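Cell Maintenance, Unit 4
Didholm course, handout for April 15, 2019

Before any hardware work on the Ziken cell, we check both grippers in the simulated kitchen. Set the arm speed to 25 percent and load the saved start pose. Compare the left gripper over the blue plate and the right one at the sink rim with your own screen.

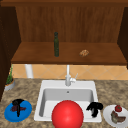

A remark came from the Kelberg group that the zero offset should be corrected before the fingers are changed. I prefer to do it after, when the new fingers are fitted and all 4 screws are tight. Then save the offset and repeat the start pose 2 times.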